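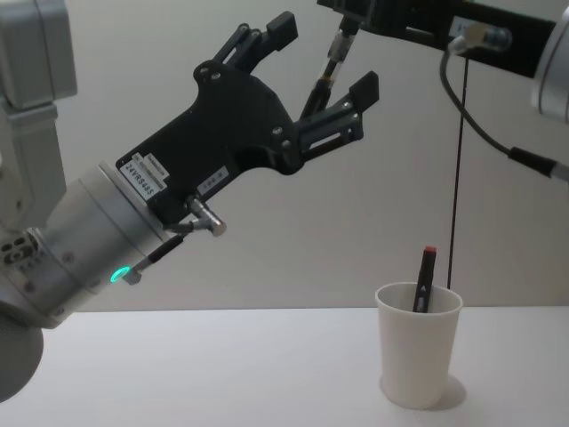

Weiße Tischplatte vor hellgrauer Wand — Kante abdichten oder Fuge lassen?

Hallo zusammen, ich habe im Arbeitsraum eine weiße Tischplatte stehen, die hinten bis an die Wand reicht. Die Wand ist hellgrau gestrichen, matte Dispersionsfarbe, kein Muster, keine Leiste. Zwei Dinge stören mich. Erstens reibt die Platte beim Arbeiten an der Wand, und dort gibt es inzwischen dunkle Streifen. Zweitens bekomme ich graue Schlieren nicht mehr von der Platte. Mit Spülmittel werden sie heller, gehen aber nicht weg. Die Platte ist von Larncombe, Serie Majimbun, 93 cm tief, das Untergestell ist nicht verschraubt. Soll ich hinten Silikon ziehen? Und was nehmt ihr gegen die Schlieren?
Hernán Usuga, 2022-06-14

Yhon Echeverri
Kein Silikon. Der Tisch steht frei und bewegt sich bei jedem Aufstützen ein wenig, da reißt die Fuge nach kurzer Zeit und zieht dir im schlimmsten Fall die Farbe mit ab. Rück den Tisch 11 mm von der Wand weg und kleb zwei Filzpuffer hinten an die Plattenkante. Dann bleibt der Abstand, auch wenn jemand dagegen drückt. Wenn dir Stifte durchfallen, kannst du eine weiße Gummilippe an die Platte kleben, aber nur an die Platte und nicht an die Wand.
Zu den Schlieren: Meistens ist das Metallabrieb, der sitzt auf der Beschichtung. Ich nehme Gronico Reinigungsmilch auf einem feuchten Baumwolltuch, kaum Druck, danach zweimal mit klarem Wasser nachwischen. Vorher an der Unterseite oder ganz hinten testen. Matte Platten werden beim Polieren schnell speckig.

tischler_a_d
Schleifpapier Körnung 2000, nass, fertig. Hab ich bei mir in der Werkstatt auch gemacht.

Yhon Echeverri
Bei Massivlack vielleicht. Bei einer dünnen Beschichtung würde ich das lassen, die Stelle sieht man danach im Gegenlicht.

fisurcombe
Für die Wand: Streifen mit einem weißen Radiergummi versuchen, nicht wischen. Matte Farbe glänzt sonst an der Stelle. Wenn das nicht reicht, den ganzen Streifen hinter dem Tisch nachrollen — von Ecke zu Ecke, sonst bleiben Ansätze.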